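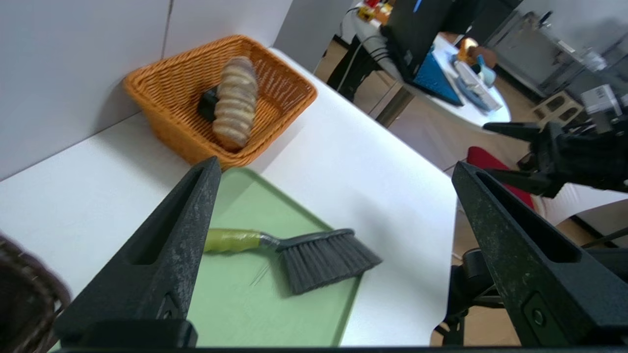
**Table chores cell, Fleneda – Friday check before start**
Filled in by: Tianyou Zou

- [x] Emergency stop pressed and released, both arms
- [x] Finger screws tight by hand tool
- [x] Brush placed on green tray. *Some loose strands on the tray, please look at the bristles.*
- [ ] Gripping force on the handle. *Limit is 400, I read 333. Allowed, but it was 227 in September – why does it rise?*
- [x] Basket stands at the wall

**Comment:** Can it sweep crumbs alone? In my opinion not yet. It holds a brush well, but a person must stay at the stop button.

Second check: Hongjun Gu, open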